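How to fix a loose stud connection on a custom brick car

So you built your own car out of bricks, no instructions, no kit, and now the hood pops off every time you pick it up. Been there! My little delivery van (I call it the Brindatside, don't ask) shed its whole front end on the stairs in March, and I spent a weekend working out how to make it stay together.

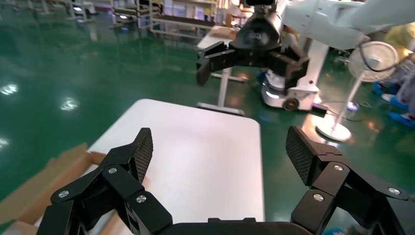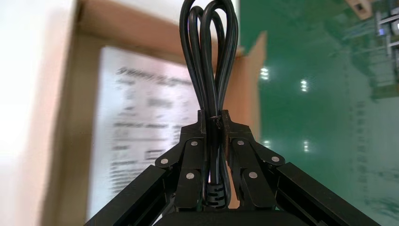 The van is 22 studs long and 7 wide, with around 225 parts in the front half alone. Yours can be any size, the method is the same.

What you need: a handful of 1x2 plates, a few bricks with studs on the side, some tiles, and a brick separator. Fingernails work too, but mine have suffered enough.

Step 1. Find the weak seam. Hold the car by the roof and wiggle the hood gently. Watch for a gap that opens up. On mine it was right behind the wheel arches, where all the joints lined up in one straight row - the classic mistake.

Step 2. Take off everything in front of that seam, in one chunk if you can. Snap a photo before you go any further. I skipped this once and spent an evening trying to remember which way the grille went.

Step 3. Overlap your plates. Run a long plate across the seam so it grabs at least two studs on each side. Three is better if you have the room.

Step 4. Lock it from the side. Put a side-stud brick in each fender and attach a plate that reaches back past the door line. My friend Hae-won Kwon showed me this one and it made a bigger difference than everything else put together.

Step 5. Press the front chunk back on, starting at the middle and working out to the fenders. Then cover the top with tiles so it looks smooth again.

Step 6. Do the wiggle test. If it still moves, check your wheel axles. A tight axle can push the floor up just enough to loosen the studs above it, and backing it off a hair fixed that for me.

I ended up adding 13 pieces and the van got a tiny bit heavier in the nose, so I had to move the rear seats back by one stud. Next up is the tailgate, which still won't close all the way.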